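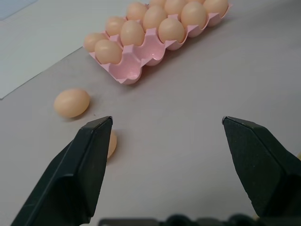
Awuor Were
Bench technician, storage and shelf life

02/03/2022

Weight loss in storage, cold room against cool cupboard, continued.

Pulled the data off both Givel loggers before doing anything else. The cold room one gave 1,943 readings with no gaps. The cupboard one had stopped overnight. Battery contact again, same as in November. I bent the spring out and it has held all day, but I don't trust it and want the spare on the shelf next to it until we get a replacement.

Set points unchanged: cold room at 4 C, cupboard at 13 C. The cold room trace is a sawtooth from the compressor and sits where it should. The cupboard drifts up in the afternoon when the sun gets onto that side of the building, then comes back down after dark. Humidity in the cupboard is lower than I would like. The water pan was nearly dry when I opened the door. Filled it and marked the level with tape so whoever looks in next can see how fast it goes.

Weighing. The Prisano balance would not settle at first. Moved it away from the vent, leveled it, let it warm up, and the check weight read correctly three times running. Capacity on that one is 3,000 g, so a full tray is no trouble, but we are still doing eggs one at a time. Tray weights hide the odd cracked egg that loses water much faster than its neighbors, and I would sooner see those in the table than wonder about the average later.

Cupboard eggs are losing more than cold room eggs, as expected. The difference is bigger than last time. Could be the dry pan. Could also be the shells, as this lot came from Zastlow and the earlier ones were from a different flock. I can't separate the two with what we have. Not going to write anything about flock in the report.

Pencil numbers on the shells are smudging in the cold room. They fog over when they come out and the graphite comes off on the glove. Next set gets numbered at the blunt end and I will give them time on the bench before handling.
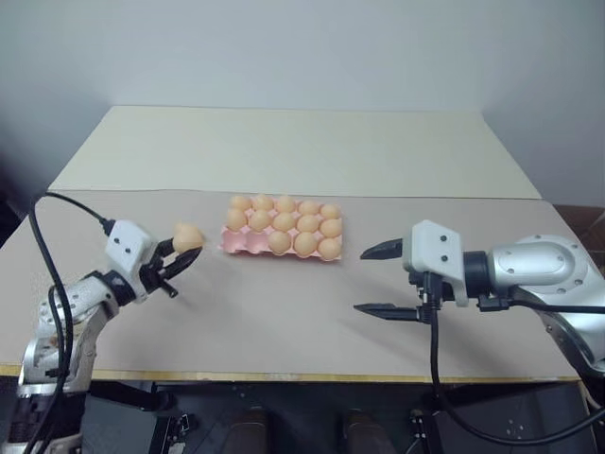
Brown eggs in the pink tray, on the table by the wall.

Air cell depth: did the cupboard set only. The candling lamp is getting dim and I was squinting by the end. Readings on the darker shells should be treated as soft. Ordered a bulb from Mushi, who say it ships this week.

Spreadsheet: the loss column was dividing by the previous weight in place of the starting weight. Fixed in the copy on the shared drive, old version kept with "do not use" in the name. The plots from the last meeting need redoing. The order of the curves doesn't change but the slopes do.

To do
Spare logger in cupboard
Check water pan tomorrow morning, top up if below the tape
Redo plots
Ask Zastlow for lay dates, the delivery note only has the packing date
Haugh units on the first pull, if the height gauge is back from calibration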